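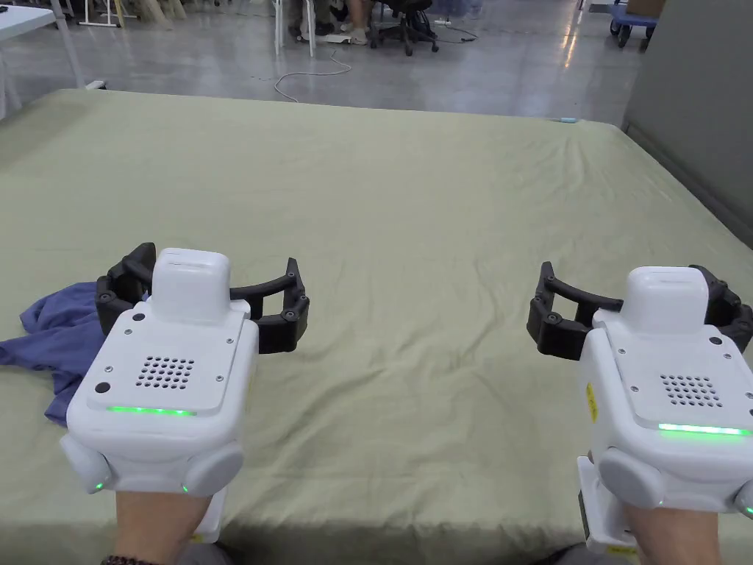 I caught the drummer of Grisine on the phone from a van outside Navham, and wow, she can talk! The band is 20 shows into their club run and she's lost her voice twice. "I don't even sing," she told me. "I yell at the guitar player."

I asked about the new record, Jerkelari (I've played it to death). "We cut it live, in one room, with 50 friends clapping on the last song," she said. "Half of them were off the beat. We kept it."

And the fall? More driving, then a hometown show in November. "It holds 100 people and my mom wants 20 tickets."

Share this: 20 shares

Recent posts
Ertürk add second night in Navham
Jerkelari track by track

Get our newsletter! Sign up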